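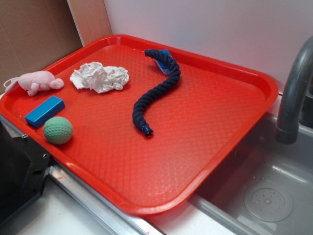 We've had the Mogensen sorting arm at our dog daycare since the spring, and enough of you have emailed about it that I figured I'd better write the whole thing up. I paid for it myself (well, the business did), and the people who make it have no idea I'm doing this.

Quick background if you're new. At our busiest we get 43 dogs a day through the Sokthorpe building, and every one of them leaves something behind on the floor. Balls, ropes, plushies, shredded paper, you name it. All of it gets picked up, the trash gets pulled out, and the toys get split up by type, soft ones for the washer and hard ones for the sink. For years that was the last job of the day, done by whoever closed, and it was the job people traded shifts to get out of! Slobber at 6:30 in the evening is not what anybody dreams of.

The arm takes over the splitting up. Somebody tips a load onto a tray next to the utility sink, spreads it out a little, and presses go. It reaches down, takes one item at a time and moves it. That's the entire pitch, and for the most part I'm happy with it.

What I like: it's great with anything that has flat sides. Foam blocks, no problem at all, almost every time. It's small enough to live beside our sink, and it's quieter than I expected (the dryer is way worse). Setup took me one long Sunday with the manual and a lot of coffee.

What I don't like: ropes. Oh my gosh, ropes. It'll get hold of one end and the other end drags half the tray along with it. We pull the ropes out by hand now before we start. Paper is hit or miss too, and the cable that loops down to the gripper bugs me every time I wipe the counter. 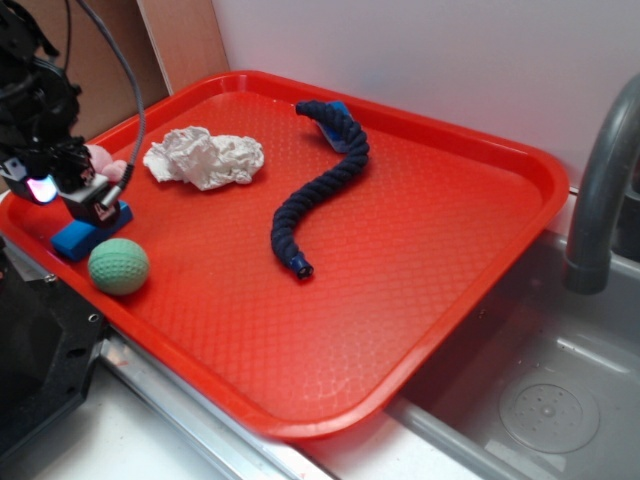 What it changed for the crew

I'd told everyone it would save us 80 minutes a night. It saves 38. I timed it for two weeks because I wanted my number to be right and it wasn't. You still have to load the tray, you still have to watch it some, and when it drops a ball behind the sink a human being goes and gets it.

But those 38 minutes landed in a good spot. The closer now does the evening report cards at the desk, sitting down, instead of typing them on a phone in the parking lot. Nobody's hours got cut, and I put that in writing before the box was even opened. If you're thinking about buying one, please do that part first. Two of my people were really worried and I didn't notice for way too long.

The other change is sneakier. New hires used to learn the toys by handling them, so they'd feel a loose seam or a chewed-off corner. The arm doesn't care about a chewed-off corner. We added a hand check every morning, ten minutes or so, and yes, that comes out of the savings.

I did look at the Voltel before I bought. It's faster, but it wanted its own table and I don't have one. Grip pads for the Mogensen are $200 a set and I'm on my second, so budget for that.

Would I buy it again? Yes, for a place our size. Four stars, and the missing one is for the ropes.

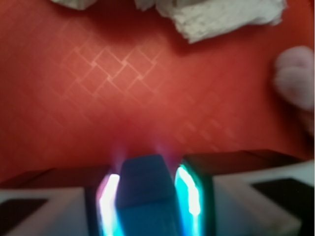

Durnitz wrote in the comments that they run a boarding kennel with a similar setup and had the opposite experience with staff. Their closers missed the sorting, since it was the one quiet half hour they got, and by December two of them had asked to have it back on Fridays. So now the arm gets Fridays off over there. I asked my crew if they wanted the same deal and got a very fast no.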